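The manual from Malerel said to change the finger pads every 30 days. She had never trusted a manual that also sold the pads.

"Five more grams of grip," the Trerkley rep had promised in May. She had written that down so she could be annoyed by it later.

Now it was later. She backed out the screws, wiped the linkage, pushed the pins with her thumb. No play. The log wanted a code, so she typed 303, which meant "inspected" or possibly "ignored" - the Plasow office used it for both.

"Looks fine to me," said the apprentice.

"Fine is what it looked like last time."

She set the fingers wide and took it to the kitchen.
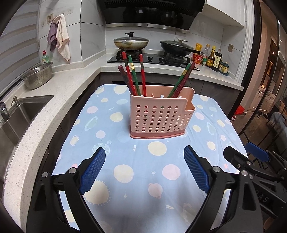
*Chopsticks, pink holder, blue pads open.*

She started with the green one on the right. The apprentice had already filled in "pass." She took the pen away from him.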